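About Mandville

Mandville is a dumpling kitchen and cooking school, which sounds grander than it is. We have one room, 16 stools that don't match and a firm view on how long a bun should be left alone. (Longer than you'd like.)

Karine Lavoie started it after a career in payroll, where she says she learned patience and nothing else of use. Anum Bukhari joined in the first winter to teach pastry and stayed to run everything Karine had been avoiding, including the phone.

The stainless steel steamer pot is the nearest thing we have to a mascot. It has a place against the pale wall and it gets its own shelf in the holidays. We've been offered fancier equipment. We've tried some of it, too, and most of it now lives in Karine's garage.
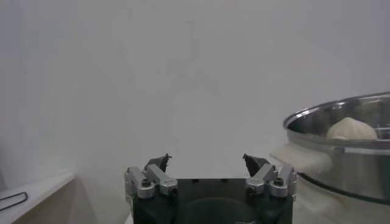
What we teach

Evening classes run for 2 hours and cover one dough and one filling. You'll fold badly at first, and we'll eat the evidence. The longer Saturday-style workshops, as our regulars insist on calling them whatever day they fall on, take in buns, rice cakes and Anum's steamed date pudding, a recipe she will share once you've washed up properly.

Everaldo Bragança looks after the private bookings. He'll ask about allergies, then ask again — please don't take it personally.

Finding us

We're at 66 Clarano Street, up the stairs beside the dry cleaner. The sign is small and the colour of the brickwork, a decision we made as a group and regret as one. Evening classes start at 6:30. Bring an apron and a container with a lid. If you forget the container we'll sell you one, at a price meant to help you remember.

The kitchen closes for most of June, when the floor gets scrubbed and Karine visits her sister. Bookings reopen when she's back.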